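Okari Dataset Versioning Service: Frequently Asked Questions

Last reviewed: June

These questions are the ones most often received by the Flustis Research Computing Office from groups that store labelled training data on Okari. Groups working under the Trirnside agreement should also read the supplementary terms on the agreement page.

What is Okari used for?

Okari keeps a fixed record of each version of a labelled dataset, so that a model can be traced to the exact files and labels on which it was trained. It does not train models, and it does not judge the quality of labels. Both remain the responsibility of the research group.

Who may open an account?

Staff and enrolled graduate students of Flustis may open an account with their usual sign-in. External collaborators require a sponsor on staff, who must renew the sponsorship each year. Undergraduate students may be given read access to a single dataset for the length of a course.

How much storage does each group receive?

Each group begins with 500 GB. Unchanged files are stored once only, whatever the number of versions in which they appear, so a relabelled dataset normally adds very little to the total. Requests for more space are considered at the start of each term.
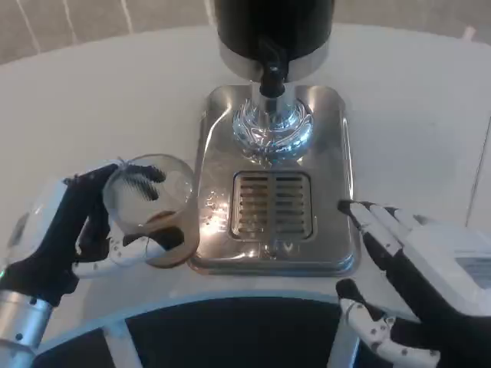 Groups that exceed their allowance are notified by email and may continue to read and download existing versions. New versions cannot be saved until space has been freed or an increase has been approved.

Can a published version be changed?

No. Once a version has been published it is locked, including its label file and its split file. To correct an error, publish a new version and enter a note in the change log. The earlier version stays available and is marked as superseded.

How should training, validation and test splits be recorded?

Splits must be supplied as lists of file identifiers. A random seed alone is not accepted, as the same seed may give a different result under another version of the software. Where several recordings come from one session, the group should state whether they have been kept in the same split – reviewers ask about this more than any other matter.

May augmented copies be stored?

Augmented copies may be stored, but they count toward the allowance. Most groups store the original files together with the augmentation settings and generate the copies when they are needed. Augmented copies of test files must be placed in a separate collection.

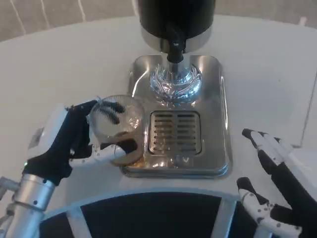
Collections of this type are labelled "derived" in the catalogue and are left out of the default download. To include them, select the derived option before the download begins.

What is the Võ checker?

Võ is the program that examines each version before publication. It looks for duplicate files across splits, missing labels and unreadable files. A dataset of ordinary size is checked overnight, and the report appears on the version page. Warnings may be accepted with a written reason, while errors must be fixed.

Is there a limit on the number of label classes?

The limit is 400 classes per label file. Groups with a larger scheme should divide it into several label files and link them under one parent entry.

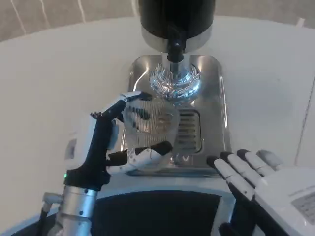 How long are unpublished drafts kept?

Drafts are kept for 16 weeks after the last edit. The owner receives a reminder before removal and may extend the period once from the draft page.

Which file formats are accepted?

Okari accepts 17 formats, listed in the user guide. Compressed archives are accepted for upload only and are unpacked on arrival. Password-protected archives are refused.

Where should problems be reported?

Please use the help form on the Okari home page, and include the dataset name and version number. Requests to withdraw a dataset for privacy reasons should be marked "urgent" and are handled ahead of all others.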